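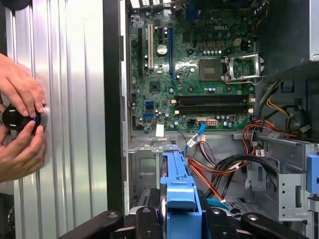 Search this site
Go

Dima Saliba reads poems to people waiting in line

23/09/2021

Dima Saliba had six minutes before the doors opened at the Fildale polling station, and she used them to read a poem to strangers. That was in April. She has been doing it ever since, at bus stops, outside the courthouse, once at the DMV, and her first book, "Clilon," is finally out from Moroz Press. I read all 237 pages in two sittings and then called her up, a little starstruck.

"I wanted people to have something in their heads besides the wait," she told me. "In Plosturstead, where I grew up, voting took all afternoon. My aunt brought a folding chair and a paperback and she'd read out loud to whoever was next to her. I thought every town did that!"

The long title poem is set in 1893, among mill workers teaching each other to read from one shared newspaper, and it's the best thing I've read all year. I asked whether she worries about poetry getting lost in politics. "Poems were in there already," she said. "People chant. People make signs that rhyme. I just show up with longer ones."
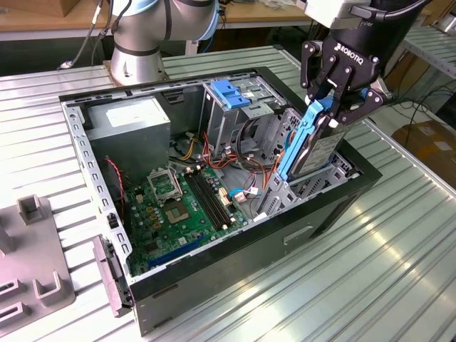 The second half of the book surprised me most, all short poems about jobs and the things people handle while doing them. She writes about bread racks, school bus mirrors, hotel keys. I told her she had ruined me for ordinary objects, and that now even a bright blue plastic tray looks to me like one of her stanzas. She laughed for a good long while. "Blue is a great word to end a line on," she said. "Please steal that."

She isn't slowing down. Her mailing list has 2723 readers, each of whom gets a new poem on the first of the month, and she answers the replies herself, usually late at night. "Some of them argue with me," she said. "Those are my favorites. Somebody in Fildale has been fighting me over one comma since spring."

Is she going to change the comma?

"No! But I did move it to another poem."

237 shares | 6 comments

Related
Five debut collections to read this fall
Plosturstead library brings back its open mic
What we're reading: protest songs on the page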